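Desk Drawer Sort: read me first

Folder: Loureiro / small storage / clear boxes
Last touched: 10/08/2018

Hi! If you opened this folder looking for the spreadsheet, it's the file called boxes_main, and you can skip everything I've written and go straight to it. If you want to know how the boxes are supposed to be packed, or why half the entries say "liner: yes" and the other half say "liner: see note", keep reading, I'll try to get to all of it.

The collection covers the clear acrylic storage boxes we keep on the white tables in the Wanunbridge office. I started writing things down because I was tired of opening four drawers to find one mouse (clear boxes, and I still couldn't find it, don't ask me how). The spreadsheet now has more than 700 rows. One row is one item going into or coming out of one box, with a short note on how it was laid down.

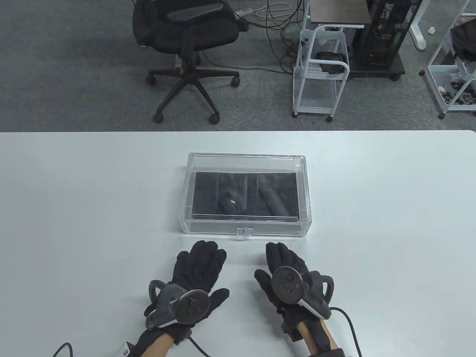
Clear box with the divided black liner, tab handle to the front.

What's in the folder

boxes_main: the big one. Columns are box, compartment, item, direction (in or out), and note.
liners: which liner goes with which box. There are 5 kinds and I've given them plain names like "divided" and "flat mat".
photos_misc: pictures, not sorted very well, sorry.
old: the first version, from when I was still calling compartments "slots". Keep it, but please don't add to it.

How the boxes get packed

The tab on the drawer always faces whoever is sitting at the table. I'm fussy about this one. If you turn the box around, then "left" and "right" in my notes stop meaning anything, and I spent a whole afternoon in August fixing rows where that had happened.

With the divided liner, one thing goes in each compartment. Long pieces can lie on a diagonal if they won't go in straight, and you just write "diag" in the note column. I used to force everything square to the walls and it made the drawer look great and work terribly, so now diagonal is fine! Leave the shorter pieces lengthwise if you can.

With the flat mat it's looser. There are no walls to push against, so a mouse goes near the middle with its buttons pointing into the box, and anything small and see-through goes off to one end where you have a chance of spotting it. Clear blocks on the bottom of a clear box are a pain to find. I have marked 17 rows as "block, found later" and every one of those was a block I had already logged as missing. 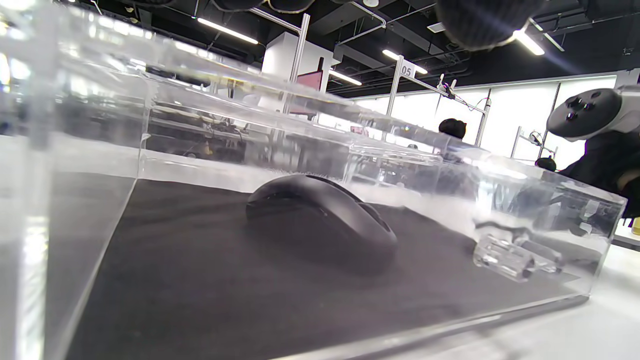

Loureiro storage notes
Written and kept up by the Rundeo supplies desk lead

The flat mat, by the way, is the one I like best. A dark matte lining with a black mouse on it sounds like a bad idea, and under weak light it is, but under the ceiling lights the shell picks up enough shine along the top that you can find it without digging. What gets me is the glare on the acrylic itself. The rims and corners light up bright white, and if you're checking a box from low down at table height you'll catch yourself looking at the reflection. Stand up and look straight in, then write your row.

Known problems

Some rows say "mouse" and some say "black mouse". Same category, I changed my mind partway through.
The liner column is blank for 24 rows. I didn't write it down at the time and I'm not going to guess.
"Middle left" and "left middle" both show up. They mean the same compartment.
Boxes marked Drillon are a separate shelf label of ours and the compartments are numbered from the back. I know. I'll get to it.

Cleaning the acrylic

Soft dry cloth, then a damp one if there are fingerprints. Please no paper towels! Take the liner out first and shake it over the trash, and check both sides for anything stuck to it before it goes back in.

Adding rows

Put new ones at the bottom and use the item names that are already there. If your item has no name yet, pick a short one and add it to the liners file too, in the second tab, the one called "names" (it should probably be its own file by now). Leave a note in the shared log when you're done so I don't sort the sheet while you have it open.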